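Teaching by hand, one recording at a time

Mernoro runs its demonstration work out of a single room, and the engineer in charge of it keeps a plain rule for new operators: record 500 episodes before forming an opinion. The company teaches two-arm household tasks by teleoperation. An operator holds a pair of leader arms, the follower arms copy the joint angles, and the cameras and encoders log everything.

"People expect the hard part to be the learning," the engineer said. "Most of my day goes to deciding which recordings to throw out."

A recent batch for the Bristik task set came down to 337 usable episodes. The rest were dropped for hesitation, for dropped frames, or for a grasp corrected halfway through. "A correction is useful if you label it. If you don't, the policy learns to fumble first."

Tabletop work and floor-level work are recorded with the same controls, but the operators treat them as separate skills. 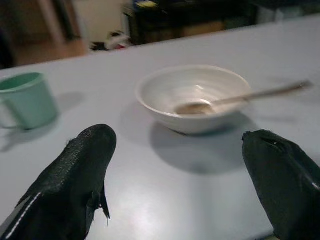
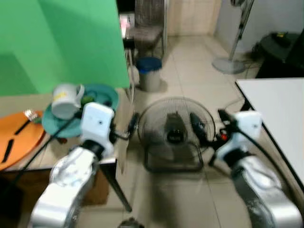 Asked about guiding an arm directly by hand, the engineer was less keen. Mernoro tried it for a month on the Malleo controller, with gravity compensation on and the operator standing beside the arm. "The paths were smoother. But your own hands end up in the camera view, and one person can't steer two arms well that way."

Remote control has its own cost, mainly the lack of feel. The leader arms return no force, so operators judge contact by sight and by the lag in the follower. Thin handles and rims are the usual trouble. "You close until the finger stops, then you back off a little. We teach that before anything else."

Sessions last 2 hours at most. After that, the engineer said, the speed profile changes and the data gets harder to mix. Files then go to Mishra, the in-house review tool, where a second person marks the start and end of each grasp.

The next change is a foot pedal for starting and stopping a recording. At present the operator has to let go of a leader arm to reach the key, and the last second of each episode is trimmed by script.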